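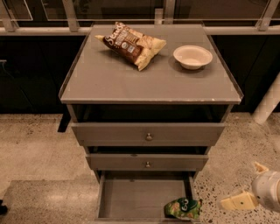 Kerr Bedroom Range: Review After One Term in Use
Residential Furnishing Service, Woscombe Hall
Published February 15, 2020

The Kerr range is a set of bedroom furniture sold to colleges, nursing homes and staff residences. It consists of a single bed with storage beneath, a desk, a wardrobe, a bookcase and a bedside cabinet. Woscombe Hall fitted the full range in 29 study bedrooms on the east side of the building before the start of the autumn term. This review sets out how the furniture was delivered and put together, how it has stood up to daily use and what residents have said about it. It is intended for colleagues at other halls who are considering the same purchase.

Background

The east side of the Hall was last furnished in 2000. The older pieces were sturdy but heavy, and many of the wardrobes had been repaired more than once. The Hall holds its present lease until 2037, and the furniture budget was drawn up on the understanding that one further replacement would be needed before that date. Durability was therefore given more weight than appearance, and the supply of spare parts more weight than price.

Two ranges were considered in detail. The other, from Deketti, was the more handsome of the two, and its desk had a better finish. It was set aside when it became clear that drawer fronts and wardrobe doors could not be bought separately. A resident who damages one door should not be the cause of a whole new wardrobe.

Delivery and assembly

Kerr delivered in two loads. The first arrived on the agreed morning. The second came a day late and without the bed slats, which followed by courier. Packing was good throughout, with thick card at the corners and very little plastic film. The amount of card to be removed was considerable, and halls without a large store for recycling should arrange an extra collection in advance.

The wardrobes and bookcases come flat. The bedside cabinets arrive made up, with the drawers held shut by paper tape. Ewan Chisholm, who led the fitting team, found the printed instructions clear for the bookcase and poor for the wardrobe, where the drawing for the back panel shows the fixing holes on the wrong side. Once this had been noticed, the remaining wardrobes went together without trouble. Two people are needed for each one. The bed can be built by one person with patience, although lifting the base on to its frame alone is not recommended.

All wardrobes and bookcases must be fixed to the wall. The brackets supplied are sound. The wall plugs are not suitable for the soft block walls at Woscombe, and better ones were bought locally.

The bed

The bed is the strongest item in the range. The frame does not creak, and the legs have broad feet which have left no marks on the floor. The storage drawers beneath run on wheels and can be taken out completely for cleaning -- a point that the domestic team raised at the outset and have been glad of since. The headboard is plain and wipes down easily. It is rather low, and taller residents who read in bed have reported that it gives little support to the shoulders.

The mattress sold with the bed was not taken. The Hall already has a supply agreement with Cusix, whose standard single mattress fits the frame with a small gap at the foot.

The desk

Opinion is divided on the desk. It is wide enough for a laptop and an open file side by side, and the cable slot at the back is well placed. The single drawer beneath is too shallow to be of much service, as it will take pens and loose paper but not a ring binder. Several residents have removed it for the sake of more room for their knees, and it is now stored for them on request.

The surface resists pen and pencil well. It does not resist heat. Mugs have left pale rings on a number of desks, and these have not come out with any of the cleaning products approved for use in the Hall. Kerr's advice is to provide a desk mat. The advice is sensible, but a desk sold for student use should not depend upon it.

The wardrobe and bookcase

The wardrobe has full hanging space on one side and shelves on the other. The hinges are of good quality and can be adjusted with an ordinary screwdriver. Doors on three wardrobes dropped slightly in the first weeks and were put right in a few minutes. The rail is strong and sits high enough for a long coat. There is no lock, although one can be ordered.

The bookcase requires little comment. Its shelves can be moved, they have not bowed, and the lowest is deep enough for shoes, which is how most residents use it.

The bedside cabinet

The cabinet combines an open space under the top with three drawers below it. The arrangement suits the way residents live: the open space takes the things reached for every night, and the drawers take everything else. A thin raised lip runs along the edges of the top. It helps to keep small items from rolling off, but it also collects crumbs, and the domestic team has asked that a soft brush be added to each cleaning trolley.

The drawers have no soft-close fitting. Residents in adjoining rooms have mentioned the noise late in the evening, and thin felt pads have been fitted at the back of each drawer on the upper floor. These cost very little and have answered the complaint. The top scuffs more readily than the rest of the range. Replacement tops may be ordered singly, though none has been needed to date.

Residents' views

Morven Niven met residents of the east side in November. Most thought the new rooms lighter and easier to keep tidy. The bed was praised more often than any other item, and the desk drawer was the most frequent complaint. One resident asked for the old armchair back. As there is no chair of that kind in the Kerr range, a small stock of the former chairs has been kept and may be borrowed from the lodge.

After-sales service

Lewis Urquhart has dealt with Kerr on all matters since delivery. Telephone calls are answered promptly, and emails less so. A request for five replacement handles was met within the week. A request for a corrected wardrobe drawing has been acknowledged twice but not yet fulfilled. Invoices have been accurate, apart from one charge for carriage that was withdrawn when it was queried.

Assessment

The Kerr range is recommended for halls of residence, with reservations about the desk. The bed and wardrobe are well made and should be expected to last. The bedside cabinet is a sound piece which would be improved by quieter drawers. Halls with a free choice may wish to buy the desk elsewhere, and Kerr will supply the range without it at a reduced price.

Woscombe Hall intends to order the range for the west side, subject to an inspection of the first rooms during the summer vacation. Isla Geddes and Fraser Cairns will carry out the inspection and will look in particular at desk surfaces, drawer runners and the wall fixings. Colleagues who wish to see a furnished room before placing an order of their own should write to the Residential Furnishing Service, giving a choice of dates outside the examination period. Visitors are asked to sign in at the lodge.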